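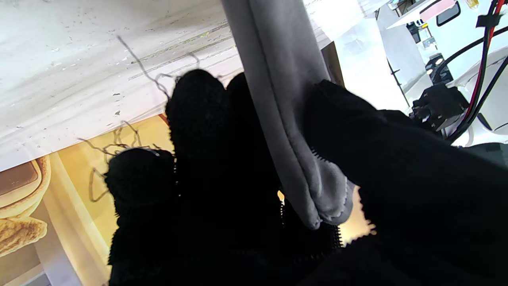
Wrist camera view, gloved hand holding the gray fabric between fingers and thumb.

Grasp method working session, Hirkamik project, June
Present: Feven Kumsa (chair), Nuno Fonseca, Kirsten Thibodeau, Domnica Căpraru (minutes)
Apologies: Benjamín Quiroga

1. Previous minutes
Accepted with one correction. The Ballow split has 147 episodes.

2. Contact labeling from wrist view
Fonseca reported on labels for the full set of 2661 episodes. Annotators mark the first frame in which fabric is held between thumb and at least one finger. Agreement drops when the black knit glove covers most of the view, as finger outlines merge. Loose threads at the fingertips were marked as fabric edge in 13 episodes. Thibodeau asked whether thread and fabric should be separate classes. Agreed: add a thread class, and relabel those 13 only.

3. Masking
Căpraru compared a fixed hand mask with the per-frame mask. The fixed mask removes the gaps between the fingers, where part of the fabric is often visible. The per-frame mask keeps them but fails on dark folds next to the thumb. Kumsa prefers per-frame. No decision until the Brunner baseline has been rerun with both.

4. Exposure
Bright white surfaces behind the hand saturate. Thibodeau to test a lower exposure limit on 14 episodes before any change to the recording settings.

5. Actions
Fonseca: thread class, relabeling.
Căpraru: baseline rerun, both masks.
Thibodeau: exposure test.
Quiroga: send the Skudska calibration files to Fonseca (carried over).

Meeting closed at 3:40 p.m.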